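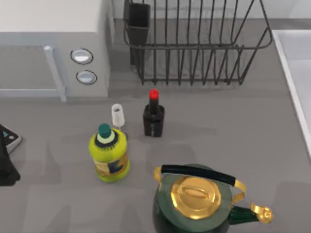

3.2 Counter Space and Appliance Placement

The household survey covered 253 rented apartments in two districts, Calonlow and Pukora. In each kitchen we measured the length and depth of the main counter, then recorded every item kept on it for more than half of the week. Items stored on top of other items were logged with the item beneath them.

Occupied area was computed from the footprint of each item plus the clearance needed to use it. A microwave with a side-hinged door, for example, takes up little more than its own base while closed, but the strip in front of it cannot hold anything tall. Earlier work in Irnura left this strip out, and its figures for free space are therefore higher than ours.

Figure 6. Microwave and wire dish rack on a light gray counter (rendered).

Dish racks were the second most common item after kettles. They were found in 116 of the Calonlow and Pukora kitchens, including many that also had a dishwasher. Tenants in these homes said the rack held pans and knives that they washed by hand — and, in the smaller units, served as the only storage for everyday plates. We treated a rack as fixed if it had not been moved between the two visits.

Depth mattered more than length. Counters with a depth under 480 mm could not take a rack and a prep board one behind the other, so the board was moved to a table or across the sink. On deeper counters the rack was usually pushed to the back wall, and the front portion stayed clear for most of the day.

Following the Pasaribu scheme, we divided each counter into wet, dry and mixed zones. The boundary was drawn at the edge of the drainer where one existed; otherwise it was set at the midpoint between the sink and the nearest powered appliance. Results by zone are given in Section 3.3.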